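The shared table, and what it costs to keep it clear

Meeting rooms are specified once and then used for everything. The table is chosen for a seating plan, the carpet for its wear rating and the lights for an even level at desk height. After that the room takes in paper, drinks and small electrical goods at a steady rate, and very little of it leaves.

This feature looks at one large conference table in daily use and at the layer of objects on top of it. The method was plain. Items were sorted by how often a person at the table reaches for them, and then by how far away they sit. Where the two orders disagree, the table is harder to work at than it needs to be.

The surface sets the first limits. A pale, glossy top shows rings and crumbs early, which helps with cleaning, but it also throws back the ceiling lights. Loose white paper on a pale top is easy to overlook, and a red print band or a coloured mat does more to mark out a working place than any label. Joints between table sections matter too. A mouse that runs over a seam will catch, so a mat should sit wholly on one section. 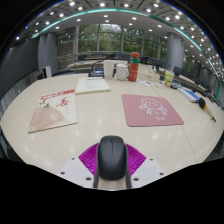
WORKPLACE & INTERIORS

The mouse and its mat are the natural centre of a single place. A mat with rounded corners and a cartoon on it works as well as a plain one, provided the printing is smooth and the underside grips. The usual fault is drift. Over a morning the mat moves towards the middle of the table, the mouse stays near the front edge, and the user ends up working on bare tabletop. A weekly wipe of the underside with a damp cloth restores most of the grip.

Printed matter comes next. Booklets, leaflets and pads tend to be handed out at the start of a meeting and left at its end. Adex, which fits out shared offices and lent us its housekeeping checklist, treats any booklet still on the table after 10 hours as abandoned. It goes to a tray by the door, and the tray is emptied on the last working day of the month. The rule is blunt but simple to apply. Notepads are exempt, as a pad left at a place will be used by the next person to sit there.

Drinks are harder. The checklist asks for cups and bottles to stand in one row at the far side of the place, beyond the paper, with the tallest at one end. A row can be checked at a glance and lifted away in one pass with a tray.
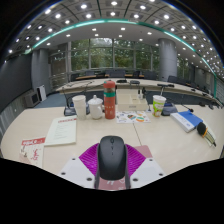
The distance has a purpose. A cup at the elbow is knocked by the sleeve, while a cup beyond the paper has to be reached for, and the reach is deliberate. Lids cut the damage further. We would put a lidded mug or a closed bottle on any table that carries a mouse and a cable, and keep open cups for rooms without equipment. Handles should point to one side, the same side along the whole row.

Takeaway cups with straws fall outside the scheme. They are light, they tip easily when nearly empty, and they sweat on to whatever lies beneath. A coaster deals with the last point only. The Inthanon range of cork coasters, at 61 grams each, is heavy enough to stay put when a cold cup is picked up, though the edges chip.

Books and pencil cases do better in a stack than in a spread. A stack takes up the area of its largest book and no more. Open notebooks need clear space on one side for the writing hand, and a pencil case resting on the page gives that space away. Plultuter makes a shallow desk tray, 9 centimetres deep, that takes a case, a cable and a small device together. Wevby sells a similar one in felt, which is quieter when put down but collects lint.
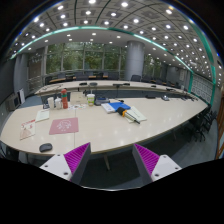 The near table in use, with desk microphone bases on the table beyond.

Fixed equipment should be left out of the sort altogether. Microphone bases belong where the installer set them, and clearing around them is a matter of keeping paper off the base and drinks well to the side. Stray cables are another case. A short cable lying on the top should be coiled and put in the tray, or plugged in and routed to the back edge.

We costed the full set for a long table: trays, coasters, mats and a door tray came to 1,100 pounds. The mats took the largest share and could be left until last. The door tray should be bought first. Any shallow box will do, set at hand height on the side where the door opens.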